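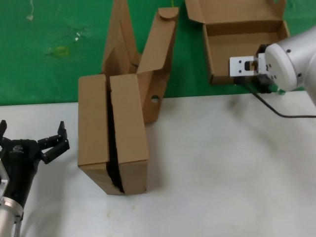
Two cartons on the table, flaps open.

Storing wool blankets in cardboard over the winter gap

Posted by Ida Rathjen, 2024-03-02

I have wool blankets to put away until October in an unheated attic. Humidity up there reads 62 percent most of the summer. Are double-wall cartons acceptable, or do I need plastic bins? The cartons have hand holes.

Henrik Wiegand
Cartons are fine at 62 percent if they stay off the floor. Wash or dry-clean first, since moth larvae feed on soiled fibers.

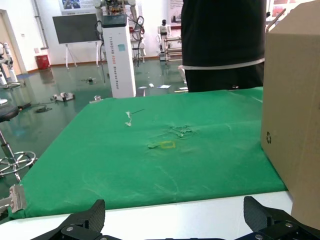

Cover the hand holes from the inside with paper tape. Larvae are small and adults will use any opening. Fold loosely and leave 2 inches below the lid.

Rhys Rewi
just use bins

Sandrine Maillard
Bins trap moisture if the wool goes in damp. Air the blankets for two days indoors before packing either way.
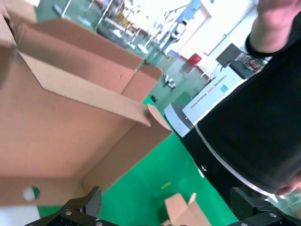

Tape the bottom seam along its full length and across both ends. Cedar blocks have little effect in a box that leaks air, so I would skip them. Check for larvae in midsummer.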